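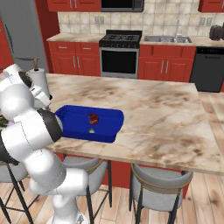
Changes to kitchen hire at Flirkusdale Hall

From June, the shared kitchen at Flirkusdale Hall will be available for hire until 10 pm. Bookings must be made at least six days in advance through the Pernach office. Hirers are asked to wipe down all worktops and to take any leftover food home – the refrigerator is cleared each morning. The deposit remains 30 pounds and will be returned once the keys have been handed in at Gutenard Lodge.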